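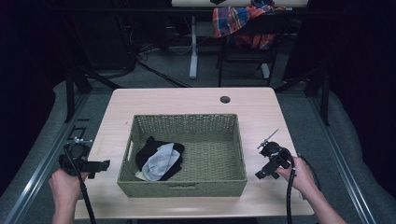 Qu'est-ce qui distingue un couteau forgé à la main d'un couteau découpé dans une tôle d'acier ?
Le forgeron étire la barre au marteau, chauffe après chauffe, et donne l'épaisseur du dos, la pointe et la distale avant même de toucher à une meule. La lame découpée, elle, reçoit toute sa forme par enlèvement de matière.

COMMUNIQUÉ DE PRESSE
25/10/2019

L'atelier Sovside ouvre sa première exposition de lames forgées, avec une centaine d'heures de forge dans la pièce maîtresse

La coutellerie d'art Sovside a le grand plaisir d'annoncer l'ouverture de « Trempe », une exposition de 35 lames forgées dans ses murs. Couteaux de cuisine, couteaux de poche, dagues d'inspiration médiévale, et même deux haches de charpentier : tout est sorti de la même forge à gaz, et tout pourra être pris en main (avec des gants, et sous l'œil du forgeron pour les plus affûtées !).

La pièce maîtresse s'appelle Gachanja. C'est un long couteau de camp à dos droit, en damas torsadé, monté sur soie traversante avec une garde en bronze et un manche en olivier. Idrisa Biwott, fondateur de l'atelier, y a consacré 100 heures, dont une bonne part au polissage à la pierre. Le motif ne se révèle vraiment qu'en lumière rasante, et l'éclairage de la salle a été réglé pour cela.

« J'ai raté deux barreaux avant celui-ci, dont un à la dernière torsion, avec une soudure qui s'est ouverte sur toute la longueur, raconte Idrisa Biwott. Je les expose aussi, juste à côté. Les gens qui forgent vont s'arrêter devant, j'en suis sûr, et les autres comprendront pourquoi je surveille autant la couleur du feu. »

Les visiteurs découvriront également une série plus discrète, Sorkinico, composée de petits couteaux d'office en acier au carbone. Le dos y est laissé brut de forge, avec les traces du marteau, et le tranchant est trempé sélectivement à l'argile. La ligne de trempe ondule d'une lame à l'autre, et c'est un bonheur de les voir alignées sur leur présentoir !

Les étuis et fourreaux ont été confiés à la sellerie Haltberg, qui travaille un cuir à tannage végétal cousu au point sellier. Chaque fourreau est moulé sur sa lame. Celui du Gachanja comporte une doublure en peuplier, solution choisie après plusieurs essais pour que le fil ne vienne jamais toucher le cuir.

Des démonstrations de forge auront lieu chaque après-midi, à l'abri sous l'auvent de la cour. On y verra l'étirage d'une soie, la formation d'une pointe et une trempe à l'huile. Prévoir des chaussures fermées.

Le Gachanja est proposé à la vente au prix de 900 euros. Les lames vendues resteront exposées jusqu'à la clôture et seront remises à leurs acquéreurs avec une notice d'entretien. La prochaine session d'initiation à la forge est prévue en juin ; les inscriptions se prennent sur place.

Entrée libre. Les mineurs doivent être accompagnés d'un adulte.

Contact presse : Idrisa Biwott, atelier Sovside. Visuels en haute définition et fiches techniques des lames sur demande.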